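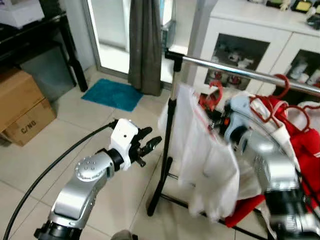 How to Clean Out Your Freezer in One Afternoon

I put this off until February, when a brick of frozen soup landed on my foot. Never again! My freezer at the Poltley apartment is tiny (and it still hid 17 things I couldn't name), so if I can do it, you can too.

1. Unload everything into a cooler. Work fast and keep the lid shut between trips.

2. Toss the mystery stuff. My friend Chukwuemeka sniffs and guesses, but I just say goodbye.

3. Wipe the shelves with warm water and a little baking soda, then dry them really well.

4. Rebag what you're keeping. Squeeze out the air, lay it flat, and write the name on it before you fill it. 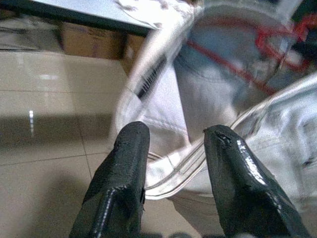 A clear plastic bag, up close.

5. Load it back with the oldest food in front. I stand my flat bags up like books, and I got 22 in one drawer!

Tape a list to the door and cross things off as you eat them. Mine's already a mess, but I do still use it.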